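Cloth picking demos, how much do I need to shuffle the pile between takes?

Otakar Sokol
Collecting demos for picking up clothes, one arm, teleop. Got 243 so far. Policy trained on those goes to the same spot every time no matter where the clothes are. Do I need more episodes or more mess? Changing the pile takes longer then the demo itself so I've been lazy — same layout for long stretches. Setup: 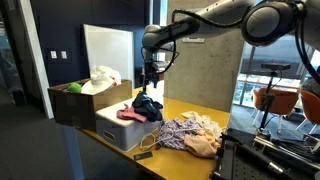
Gripper over the navy piece, on the bin lid. Rest of the pile to the right.

Camera stand stays put. Same clothes all through.

Sadowski
More mess. 243 from a few layouts is realy just a few examples. Reshuffle every episode, doesn't have to be pretty: grab the lot, drop it, go. Move the bin and the box too or it learns "go to the lid". We had 460 demos with a fixed bin and threw out most. Also keep the fumbles where you recover, cut the ones where you give up. Hold back a few garments for testing, don't train on them.

Limico
just get 3,000 and it sorts itself out

Comments

Mositthorpe: 3,000 of the same layout won't sort out anything
Otakar Sokol: redid 100 with a shuffle every time, reaches for the right place more often now. still bad on the pink one
Zesoder: check your start pose, vary that as well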